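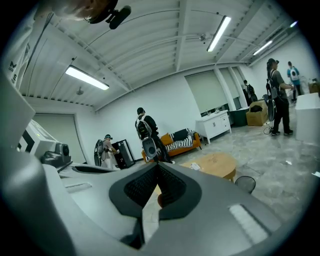 ## 3.2 Setting and table clutter

Our interest in this section is the small, shared table: the kind that sits near a sofa and quietly collects whatever people put down. These tables are a delight to study! Chanida Nuchit and Surachet Klinhom visited the study room over 2 weeks in February and kept notes on what came to rest there, how it lay, and what went first when somebody tidied up.

The room has white walls, a mottled concrete floor and fluorescent lighting overhead, and its plainness suits us well. Colour belongs mostly to the clutter. Bottles and cups lying on their sides were coded as "toppled", a category we borrowed from the Khunthong household inventory and have grown very fond of. Flat paper items were coded separately, as were small packages (Figure 2), which tend to travel with whatever lies beside them.

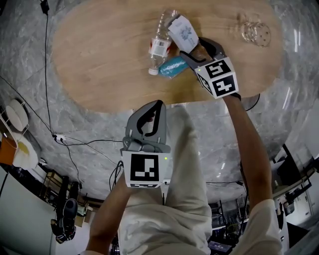 **Figure 2.** Oval table with a bottle and a clear cup on their sides, a small teal package and a paper card raised slightly off the top.

Cards proved the richest category. The Khunthong notes run to more than 900 entries, and paper turns up in them wherever there is a flat surface to hold it.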